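School and Club Robotics > Build Logs and Help > Two-arm brick sorting, our club's spring project

gearsandgrits
Posts: 241

Okay, long one, sorry in advance. I help run the after-school robotics club at our high school and this year the kids talked me into doing something with manipulation instead of another line follower. We've got a two-arm setup, a table, a heap of toddler-size building bricks and a green bin. The task is "put the bricks in the bin." That's the whole task! It took us three meetings to agree on it and we are still nowhere near done.

The students named the project Lellanard (don't ask me, it won a vote) and there's a demo night coming up where parents get to watch it run. We're going the imitation route: the kids drive the arms by hand, we record it, and then we train on the recordings. Right now we have 679 recorded picks and the target one of them wrote on the whiteboard is 3,000.

Where we're stuck is the start of each run. Single bricks sitting by themselves are fine. The heap is murder. The gripper goes in, bumps two or three bricks, closes on an edge, and comes up with air or with a brick hanging at some silly angle.

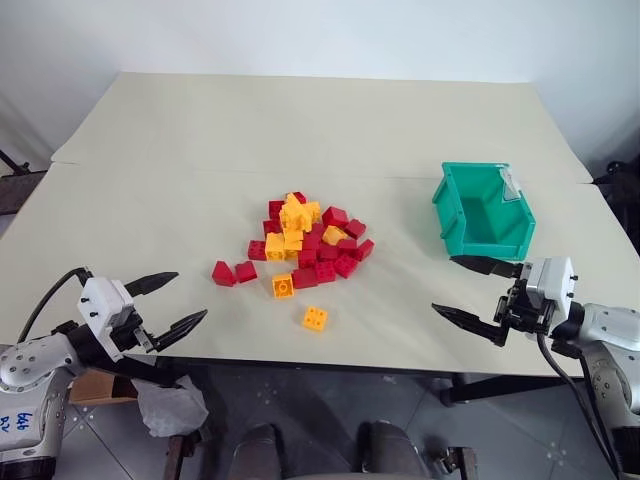
Start position, both grippers open, bin on the right.

So my questions:

1. Do we spread the bricks out before each run and call it a simpler task, or keep the heap?
2. Left arm can't get to the bin without a big awkward stretch. Handoff, or just move the bin?
3. Anybody had luck with a plain tabletop covering? We went with cream-colored paper to keep glare down and I kind of love it, but the corners curl.

Thanks all!

tinsnips_mcgee
Posts: 1,262

Fun project. My vote on 1 is spread them out, no question. You have a demo with parents in the room. Get single bricks going into the bin every time, then make it harder in the fall. We did a sorting thing with our middle schoolers and started with the hard version, and by the end half the kids were on their phones because nothing ever worked.

On 2, move the bin. A handoff is a whole project on its own.

On 3, tape the paper down. All four sides. If a finger catches a loose edge you're going to drag the whole workspace with it.

parallax_dad

Gonna disagree with tinsnips on the spreading. If every recording you have starts with bricks nicely spaced, then the first time a parent dumps the bucket out on the table (and they will, parents love to do that) your arm has never seen anything like it. Keep the heap, but make it one start out of several. Some runs heaped, some half spread, some with strays over by the edge.

Also you've already got a few strays next to your heap in that picture, so let the arms go after those first. Loose ones, then the edges, then the middle. The kids driving should all do it in that order too. If one kid goes for the top of the heap and another one starts with the strays, your data is arguing with itself.

gearsandgrits

Oh that last bit is us exactly. I have one student who always goes for the closest brick and another who hunts down the yellow ones because she likes yellow. I never thought of it as a problem, I was just happy they were taking turns.

tinsnips_mcgee

Fair point about the dumped bucket. I still think you're asking a lot from 679 picks though. Mixed starts means fewer examples of each kind.

Slamet Ngau

I mentor a club a couple of counties over, we did nearly this same task last year with cups. Few things from that:

We found the heap got a lot easier once the drivers quit trying to be polite with it. Our kids would hover and hover looking for a perfect grab, and the arm learned to hover. It hovered beautifully! What helped was coming straight down with the fingers open, closing, lifting a little and looking. If it came up with nothing, back off and go again. Record the second try too. Do NOT throw out the runs with a miss in them as long as the kid recovered from it.

And the other arm can be useful without a handoff. Ours got used as a kind of fence. It just sat at the side of the pile so cups wouldn't scoot away.

What are you using for the bin? Ours was tall, and we kept knocking the rim.

gearsandgrits

Love the fence idea, we're stealing it. Bin is one of those open-front stackable ones, the sloped opening faces the pile. Came out of the supply closet.

I took the "don't be polite" advice to the kids at the February meeting and they had way too much fun with it. Grabbing one of these while the right arm was at it:

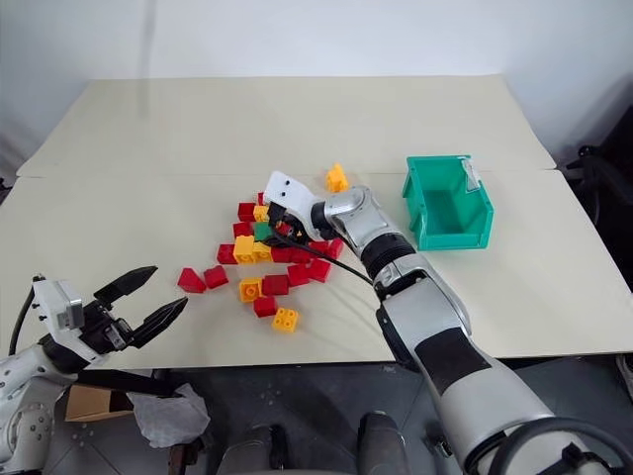
Right gripper down in the pile, left one open off to the side.

The left arm is supposed to be practicing its fence job. The driver needs to bring it in closer, but she's getting there. We also talked about picking order and wrote it on a card: strays, edges, middle. Yellow fan has agreed to this under protest.

parallax_dad

Nice! Is that a green brick in the middle there, by the gripper? You could have an interesting one coming with a green brick and a green bin. If your camera view is doing most of the work, the policy might decide green means "bin" and ignore that brick completely. Or try to drop stuff on it, ha.

gearsandgrits

Yep, one green one in there. I hadn't thought about it matching the bin at all. One of the kids now wants to make a whole test out of it, same starts with and without the green brick, and see whether the arm leaves it for last.

tinsnips_mcgee

Pull the green brick. You're building for a demo and you're adding science experiments.

parallax_dad

It's a student project, the science experiment is the good part!

tinsnips_mcgee

It's a student project with an audience. I've stood next to a robot that did nothing for ten minutes while a school board member looked at his watch. I would not wish it on a teenager.

Slamet Ngau

You can do both. Run the demo with red and yellow only, and let the kids do the green test on their own time and put it on a poster next to the table. Ours did a poster about failures and people spent longer at that than at the robot.

One more on the bin. If you move it, move it early. We shifted ours by a hand's width after most of the recording was done and the arm kept dropping cups exactly where the bin used to be. We marked the corners with tape after that.

levus_fan_22

Kinda off topic but what are you running the recording on? We have a Levus board from a kit and it drops frames whenever both arms move at once. Somebody told me to go to the Pomico one but it costs more than our snack budget for the year.

gearsandgrits

Just an old desktop a parent gave us, so I can't help much on the Levus. We did drop frames at first. Turned out the kids had music streaming on the same machine. Check for that before you spend any money, seriously.

levus_fan_22

...we have music streaming on the same machine. Will report back.

gearsandgrits

Quick update for anybody following along. Where we landed:

Bin stays on the right and only the right arm drops bricks. Left arm is the fence. Starts are mixed, with more spread-out ones than heaps for now (tinsnips gets half a win, parallax gets the other half). Misses stay in if there's a recovery. Green brick is out for demo night and in for the poster, and the poster team is already two kids bigger than the driving team – I don't totally know how that happened.

I'm throwing out some of the early picks from before we had an order, so the count on the whiteboard went down, and there was groaning. I told them we'd order from Liem's (our pizza place) when we get back over the old number.

Still open: what do you all use to hold paper down that peels off clean afterwards? The table belongs to the art room and I've promised it goes back with no goo on it.

tinsnips_mcgee

Blue painter's tape. Don't leave it on over the summer or you'll have goo anyway.

Half a win, I'll take it. How are you scoring a run, by the way? Bricks in the bin before a time limit, or does it have to clear the table?

gearsandgrits

Bricks in the bin in five minutes. A brick on the floor costs you one. The kids wanted it to cost two and got outvoted by the kids who drive.

parallax_dad

Put the floor ones on a separate tally if you can, so you can see whether it's missing the bin or flinging them off the table. Those are different fixes.

gearsandgrits

Good call, adding a column to the sheet tonight.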